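I got to Plarnen on a Friday, just in time to watch a piece of software give up on a sweater.

Dalva Trindade didn't look bothered. She runs perception there, and she spends most of her day working out what a computer thinks a sleeve is. Boxes are easy, she told me, and mugs are pretty easy. Clothes have no shape of their own, so every time you put one down it's a new object!

Her team's planner is called Uvel, and it doesn't try to model every wrinkle (they tried that for one long winter). It looks for a few landmarks - collar, cuffs, hem, armpits - and guesses at the fold lines from there. When it can't find a cuff it goes back and looks again from a new angle. The current version learned from 1836 short demos, and 262 of those are nothing but knitwear, the fuzzy stuff being what breaks it most. A soft edge gives the depth map fits.

I asked to see a failure log and she happily opened the whole folder. Most of the bad ones came down to two sleeves getting swapped. Dinden, the labeling tool they wrote in-house, now makes you mark left and right before it lets you save, and Dalva says that one dull little change did more for them than almost 30 training runs.

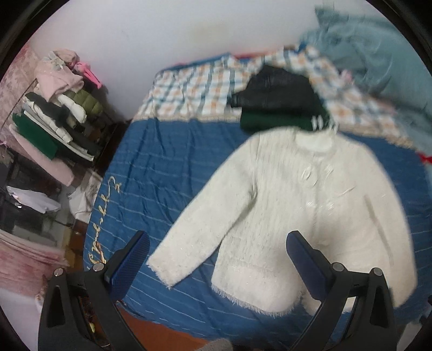 Why are clothes harder for a planner than boxes?
A box keeps its shape when you move it, and a sweater changes with every touch, so the software has to keep finding the landmarks again.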